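Start | Magazin | Porträts | Festivals | Werkstatt | Abo

Der Ton kommt zuerst

Die Animationsregisseurin Mirela Toledo arbeitet seit Jahren an kurzen Filmen, in denen kaum gesprochen wird. Ein Besuch in ihrem Studio Cernik, kurz vor der Fertigstellung von »Vendodwood«.

Wenn man Mirela Toledo fragt, wann ein Film für sie beginnt, dann antwortet sie nicht mit einer Zeichnung. Sie holt einen kleinen Rekorder aus der Schublade und spielt ein Geräusch vor. Man hört ein Knarren, danach eine Pause, danach noch einmal das Knarren, jetzt etwas tiefer. »Das ist eine Tür in dem Haus meiner Tante«, erklärt sie. »Ich habe sie aufgenommen, bevor ich wusste, wer durch diese Tür geht.«

Aus dem Knarren ist inzwischen ein Film geworden. »Vendodwood« heißt er, nach einem Dorf, das es auf keiner Karte gibt, und er erzählt von einem Mädchen, das in einem leeren Gasthaus auf seine Brüder wartet. Der Film dauert elf Minuten. Gesprochen werden darin 70 Wörter, und Toledo findet, dass es noch immer ein paar zu viel sind.

Ich habe sie im September besucht, in einem ehemaligen Druckereigebäude hinter dem Güterbahnhof. Das Studio Cernik belegt dort den zweiten Stock. Man geht durch einen langen Flur, an dessen Wänden die Farbskripte von früheren Filmen hängen, und kommt in einen hellen Raum mit sechs Arbeitsplätzen. Es wird wenig geredet. Die meisten tragen Kopfhörer, und wer etwas will, der schreibt es auf einen Zettel und legt ihn dem anderen neben die Tastatur.

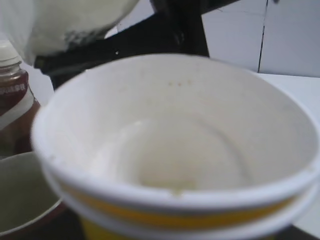

Toledo ist keine gelernte Zeichnerin. Sie hat als Schnittassistentin bei einer Firma angefangen, die Lehrfilme für Berufsschulen herstellte, und dort hat sie nach eigenen Worten das Weglassen gelernt. »Ein Lehrfilm über das Verputzen einer Wand darf nicht langweilig sein, aber er darf auch nichts überspringen. Man sitzt vor dem Material und fragt sich bei jeder Sekunde, was der Lehrling davon hat.« Vier Jahre hat sie das gemacht. Abends zeichnete sie kleine Szenen in Schulhefte, zuerst sehr unbeholfen, und filmte sie mit einer geliehenen Kamera ab.

Ihr erster eigener Film, »Soylu«, entstand auf diese Weise, fast ohne Geld. Er handelt von einem Fährmann, der keine Passagiere mehr hat und trotzdem jeden Morgen um fünf Uhr ablegt. Wer den Film heute anschaut, der bemerkt die Fehler sofort: Die Hände des Fährmanns verändern ihre Größe, und das Wasser bewegt sich manchmal in die falsche Richtung. Dennoch ist darin schon alles vorhanden, was ihre späteren Arbeiten auszeichnet, vor allem die Geduld. Eine Einstellung, in welcher der Fährmann nur ein Seil aufrollt, dauert länger als bei anderen eine ganze Verfolgungsjagd.

Mit »Soylu« wurde sie auf ein kleines Festival eingeladen. Dort saßen 200 Menschen im Saal, und Toledo verließ ihn nach zwei Minuten wieder, weil sie die Stille nicht aushielt. Sie stand im Foyer und hörte durch die Tür zu. Erst beim Abspann ist sie zurückgegangen. Sie erzählt das ohne Verlegenheit, und auch heute noch schaut sie ihre Filme bei einer Premiere lieber von der Tür aus.

Die Arbeit an »Vendodwood« hat 3 Jahre gedauert. Das ist lange für einen Kurzfilm, auch wenn man bedenkt, dass das Studio dazwischen Aufträge annehmen musste — Vorspänne, eine Reihe für das Kinderprogramm, einmal einen Film für ein Museum. Gezeichnet wird bei Cernik am Bildschirm, aber die Hintergründe sind auf Papier gemalt, mit Gouache, und werden danach eingelesen. Toledo besteht darauf. Sie meint, dass man der Wand eines Gasthauses ansehen muss, dass jemand sie gestrichen hat.

Am meisten Mühe hat die Figur des Mädchens gemacht. In der ersten Fassung hatte sie große Augen und ein sehr bewegliches Gesicht, und bei den Probevorführungen mochten alle sie gern. Das hat Toledo misstrauisch gemacht. In der zweiten Fassung sind die Augen kleiner, der Mund ist meistens nur ein Strich, und was das Mädchen fühlt, das erfährt man aus den Schultern. Für diese Entscheidung mussten 2 fertige Szenen neu animiert werden. Im Studio war man darüber nicht glücklich, wie sie zugibt, und es gab einen Nachmittag, an dem die Tür zum Flur laut zufiel. Das Geräusch hat sie leider nicht aufgenommen.

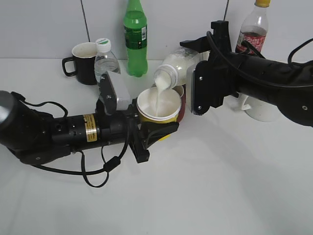
Warten als Handlung

Was passiert in einem Film, in dem jemand wartet? Bei Toledo ist es überraschend viel. Das Mädchen stellt Stühle um, sie zählt die Schlüssel am Brett, sie öffnet ein Fenster und schließt es wieder. Jede dieser Handlungen kehrt später noch einmal zurück, ein wenig verändert, und irgendwann versteht der Zuschauer, dass nicht ein Tag erzählt wird, sondern ein ganzer Winter.

Die Musik stammt von dem Duo Cekov, das bisher hauptsächlich für das Theater geschrieben hat. Sie besteht aus einem Harmonium und einer gestrichenen Säge, und sie setzt erst nach der Hälfte des Films ein. Ich habe den Rohschnitt einmal mit und einmal ohne diese Musik gesehen. Ohne sie ist der Film strenger, und ich bin mir nicht sicher, welche Version mir besser gefallen hat. Toledo hat meine Antwort notiert, aber nichts dazu gesagt.

Über das Ende soll hier nichts verraten werden. Nur so viel: Die Tür der Tante kommt darin vor, und sie knarrt tiefer als am Anfang.

Im Winter soll »Vendodwood« auf den ersten Festivals laufen, danach zusammen mit »Soylu« in einem gemeinsamen Programm. Für das nächste Projekt gibt es noch kein Drehbuch und keine einzige Skizze. Auf dem Rekorder befindet sich aber schon eine neue Aufnahme, die sie mir zum Abschied vorspielt. Es ist ein Löffel, der in einem Glas kreist — sehr langsam, und dann fällt er um.

Weitere Beiträge
Gouache am Leuchttisch: Hintergründe für den Kurzfilm
Wie lang darf eine Einstellung sein?
Vom Lehrfilm zum Trickfilm: fünf Lebensläufe
Das Harmonium im Kino

Kontakt | Impressum | © Redaktion und Autoren, alle Rechte vorbehalten | Nach oben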